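Fixing a right arm that drops out when you raise it

Okay, so this one ate two evenings of mine and I'd love for it to eat zero of yours. I run a two-armed Gindadon in a kitchen, and last month the right arm started faulting whenever it came up from its low position. Error 59, joint power lost, arm goes limp. Scary with people standing close by!

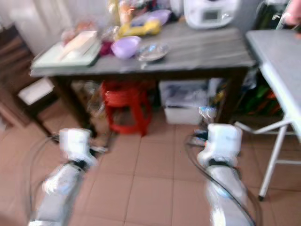 Both arms low in front of the table, with a cable looping beside each one.

I blamed the motor driver first (wrong). The culprit was the cable. Mine had done maybe 3,000 lifts and the plug at the wrist end had worked itself loose.

Before you touch anything, hit the stop button, switch off at the wall and support the arm. It WILL fall if you don't. Mine landed on my knee.

1. Follow the cable from the base up to the wrist, feeling for flat spots or kinks.
2. Unplug the wrist end and look at the pins. Bent ones mean a new cable. I got mine from Plalurex.
3. Push the plug home until it clicks, then clip it down with 50 mm of slack.
4. Power up and stand back. Raise the arm at the slowest speed, with a hand on the stop.

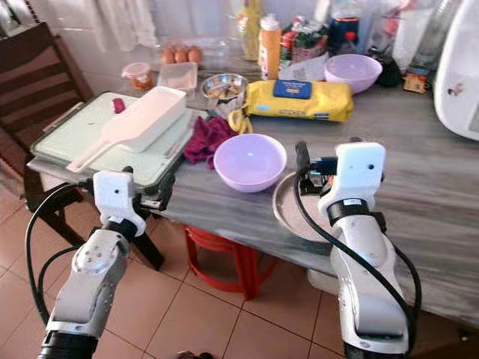 Right gripper over the steel tray, left one by the cutting board.

Go through your usual positions over the table next, still slow, and watch the cable the whole way. If it pulls tight anywhere, stop and give it more slack. Still getting 59? Then okay, go look at the driver.

We use cookies to improve your visit. Accept | Manage settings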